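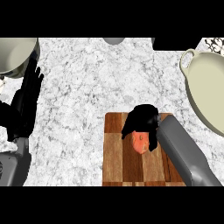

Emília Kubíček
Étudiante en troisième année de licence, information et communication

Rapport de projet tutoré – Comment la presse locale raconte un accident de la route
Remis le 7 juin 2019
Encadrante : Rosalind Szabo

Au départ, je voulais travailler sur les faits divers en général. Mme Szabo m'a fait comprendre dès le premier rendez-vous que c'était un sujet de thèse et que j'avais un semestre ! J'ai donc gardé les accidents impliquant un piéton ou un cycliste, dans deux titres que je lis depuis le lycée : Le Courrier de Tetport et l'édition en ligne de La Gazette de Gevden. Je ne regrette pas ce choix, parce que ces petits articles de dix lignes, qu'on parcourt sans y penser, sont passionnants dès qu'on les met côte à côte.

Le corpus

Avec Tài Đoàn, qui partageait avec moi la partie collecte (il a rendu son propre rapport, consacré aux titres), j'ai relevé 254 articles parus entre septembre et mai. Après avoir retiré les doublons et les dépêches reprises mot pour mot d'un journal à l'autre, il en restait 175. Chaque texte a été saisi dans un tableur avec la date, la longueur, le sujet grammatical de la première phrase, la source citée et la présence ou non d'un suivi. Pour les commentaires de lecteurs, nous en avons récupéré plus de 2000, mais je ne les ai lus que par sondage et je n'en tire pas de conclusion ici.

Ce que j'ai trouvé

Le premier résultat concerne la grammaire, et c'est celui qui m'a le plus emballée. Dans une grande majorité des articles, la phrase d'ouverture est au passif et la personne au volant n'apparaît pas : « Un piéton a été renversé par une voiture route de Kincaid. » Le conducteur arrive au troisième ou au quatrième paragraphe, souvent pour préciser qu'il a été choqué ou que son dépistage était négatif. Quand la victime circule à vélo, on parle du casque très tôt, parfois avant son état de santé.

Le deuxième résultat tient aux sources. La gendarmerie et les pompiers sont cités presque partout, les témoins beaucoup moins, les riverains à peu près jamais, sauf quand le carrefour a déjà fait parler de lui. J'ai interrogé à ce sujet Rezaul Kumarasinghe, rédacteur au Courrier, qui m'a reçue une matinée entière. Il rédige la plupart des brèves par téléphone, entre sept heures et neuf heures, avec les éléments que la caserne veut bien donner. « Je reprends leur phrase, et leur phrase est au passif », m'a-t-il expliqué. Cela déplace la question : la formulation que j'attribuais au journal vient en partie du compte rendu d'intervention.

Enfin, le suivi. Très peu d'accidents donnent lieu à un second article. L'exception est l'affaire du passage piéton de la rue Trenix, traitée neuf fois par La Gazette, avec plan du quartier et entretien d'Imani Tran, qui porte la pétition des parents d'élèves (2142 signatures au moment où j'écris). Là, le ton change complètement – on parle de vitesse, d'éclairage, de largeur de chaussée, et le mot « accident » recule au profit de « collision ».

Limites

Deux journaux, c'est peu. Le codage a été fait par moi seule, sauf un lot test relu par Tài ; nos désaccords portaient surtout sur ce qu'il fallait compter comme « témoin ». Je n'ai pas non plus eu accès aux éditions papier de décembre, que la médiathèque avait envoyées à la reliure.

Suite possible

J'aimerais beaucoup comparer les brèves avec les communiqués d'origine, ligne à ligne. M. Kumarasinghe est d'accord pour m'en transmettre quelques-uns à la rentrée, une fois les noms retirés. La grille de codage est jointe en annexe 2, et le tableur complet peut être demandé au secrétariat du département.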